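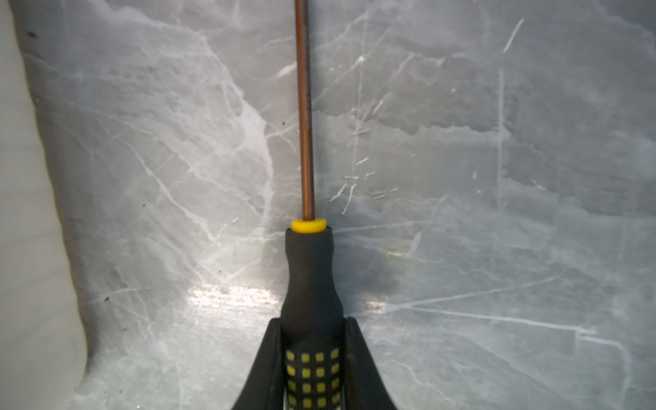 How to run a gripper demo on open day
By Nélida Lucero, February

1. Start with a screwdriver. Visitors trust a tool they own.
2. Close the fingers on the handle and leave the shaft clear.
3. Hold for 8 seconds before moving — people need time to find their phones.
4. Keep the speed low. Fast impresses engineers and scares grandparents.
5. Let a kid press stop. They will anyway.

Contact Merkuda Open Days | © Merkuda | Back to top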